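Hanna Antoniuk got off the bus at Gredgate a little after four in the afternoon with her mother's coat over her arm. It was November and already getting dark. The driver asked if somebody was meeting her and she said yes, which wasn't true.

The house was at the top of Madigan Road, number 163. She had written 166 on the envelope by mistake and had spent ten minutes in front of the wrong gate, looking at a stranger's bicycle. The woman who lived there came out and pointed across the street.

"You want Ona," she said. "She's the one with the hens."

Ona Liepiņa was older than Hanna had expected. She had flour on her sleeves and didn't seem surprised. She took the coat, held it up by the shoulders and looked at the lining for a long time.

"I sewed this," she said. "Your mother paid me for the cloth and never for the work."

"I know. She told me. I brought the money."

Ona laughed and went to put the kettle on.

They sat in the kitchen. Hanna had 60 dollars in an envelope, the amount her mother had named in the hospital, and she laid it next to the sugar bowl. Ona didn't touch it. She asked how the end had been and Hanna told her – the two weeks, the night nurse, the radio her mother wanted on even when she was asleep.

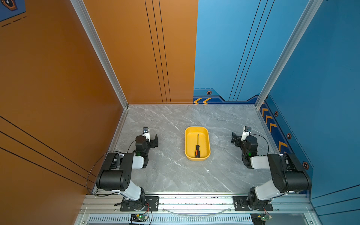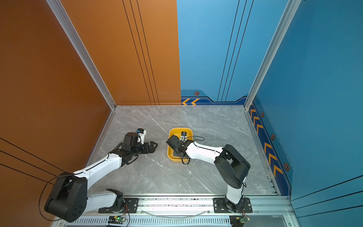

"Was she angry with me?" Ona asked.

"I don't think so. She talked about you like you lived next door."

"We did, once. We had one stove between us. She burned everything."

A hen walked in through the back door and Ona pushed it out again with her foot. Then she got up and went into the other room, and Hanna heard drawers. She was gone long enough for the tea to go cold. When she came back she had a cookie tin with a dented lid, and inside it were buttons, black ones, each with four holes.

"There were supposed to be six on the coat," Ona said. "I only put on five. I was mad at her. I told her I'd run out."

Hanna looked at the coat. She had seen it on the hook her whole life and had never noticed the gap near the bottom, where the buttonhole had nothing to go to.

"She never said anything about it," Hanna said.

"No. She wouldn't."

Ona threaded a needle on the third try and sewed on the button under the lamp. It took a few minutes. She bit the thread, folded the coat and put it in Hanna's lap with the envelope on top.

"The last bus is at seven," she said. "You can eat first. It's only soup."

Hanna moved the envelope back next to the sugar bowl and took off her shoes.

14 shares
3 comments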